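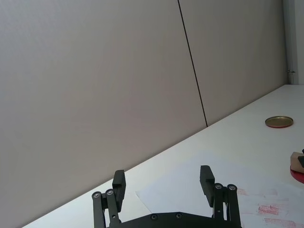 *Wrist cam, stamping setup. Fingers open, stamp and red ink pad over on the right.*

29 January 2023

Quick one, I'm supposed to be packing.

So the stamp task. Pick up the stamp, press it in the ink, press it on the paper, put it back. A kid can do it. I have now done it by remote control more than 100 times and I would say I'm as good as a careful kid.

Started in December with hand guiding. Grab the arm, drag it through the motion, let it record. Fine for getting to the stamp. Terrible for the pressing part! Your own hand is doing the pushing and the arm just writes down where it went, so on playback it goes to the right height and barely kisses the paper. Pale pink nothing. Elikem Aidoo told me this would happen and I didn't listen, sorry Elikem.

Switched to teleop with the Prulis handset after that. Much slower. First evening I think I dropped the stamp more than I held it. You're steering off the wrist view mostly and there's no depth in it, so you learn little tricks. I watch the gap between the finger pads and the handle, and when the handle stops sliding around between them I close. Then go down slow. Slower than that.

Things I keep getting wrong:

- closing on the handle at an angle, then the stamp lands on one edge and you get half a print
- rushing the lift off the ink pad (sticks a bit, pad comes up with it)
- forgetting to hit save. Twice in one night. Not over it

Seidu Quaye came by and did a run cold, no practice, and his print was cleaner than any of mine. He rocks the stamp a tiny bit after it touches. Front, back, up. I'd been pressing straight down like a machine, which is funny I guess. Copied him for the rest of the session and threw out the older runs that had no rocking in them. Hated doing that. But mixing the two styles gave me a policy that sort of shivered over the paper and couldn't make up its mind.

Still open: what to do about the lid. I've been leaving it on the table in different spots so the thing doesn't learn that the lid is always in one place. Heriberto Varela thinks I should make it part of the task, put the lid back on at the end. Probaly right. Also that's a whole new thing to be bad at.

Need more paper too, and red ink is all over my sleeve. Next batch when I'm back from Plondesska, will post the playback numbers then if they're not embarassing.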